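Print this page | E-mail this page

Temon Home Handling Kit: Set-up Guide
Section 6. Soft goods (cloths, throws, small towels)

Read this section before you promise anyone that the machine will tidy the sitting room. It may, one day. Cloth is the chore that humbles it most, as cloth has no fixed shape and will not hold still to be recognised.

6.1 Before you start

1. Choose a single cloth in a plain colour that stands out from the furniture. Dark on pale works well.
2. Lay it over the back or arm of a sofa. Do not smooth it. The machine must learn to cope with the way people leave things.
3. Set the grip force to 2. Higher settings are for tins.
4. Open the curtains or close them, then leave them alone until the session is over.

6.2 Showing the task by hand

1. Take one gripper in each hand.
2. Close the first on the thick part of the cloth. Wait for the click.
3. Bring the second in from the side and take up a loose end.
4. Lift slowly, fold, put down, let go. Let go with both. This step is skipped more often than you would think.
5. Repeat until bored, then do another 6.

Note: Demetrio Bermúdez logged 1,852 folds in our Segura test flat before the machine made one he was willing to call a fold. His mother was shown it and called it a heap. We have recorded it as a fold.

CAUTION: Do not pinch the upholstery along with the cloth. The machine copies faithfully and will try to fold your sofa.

CAUTION: Keep long hair, lanyards and pets away from the fingers. Cats consider the demonstration to be for their benefit.

6.3 Letting the machine try

1. Switch to Solo and stand back.
2. Do not help. If you help, it learns that help arrives.
3. If it stops above the cloth for more than a minute, press Resume. If it stops again, fold the cloth yourself and see Section 9, Expectations.

Can it do the household chores yet? Firmly fixed objects on a clear surface, mostly. A cloth on a sofa, on a good day. Fitted sheets are outside the scope of this guide.

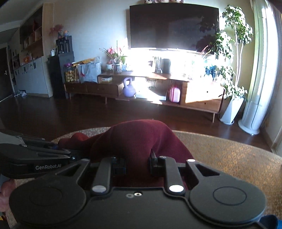
Tidomberg Office, Soft Goods and Guides Team
Two grippers on a dark red cloth, at the stage covered by 6.2, step 3.

Print | E-mail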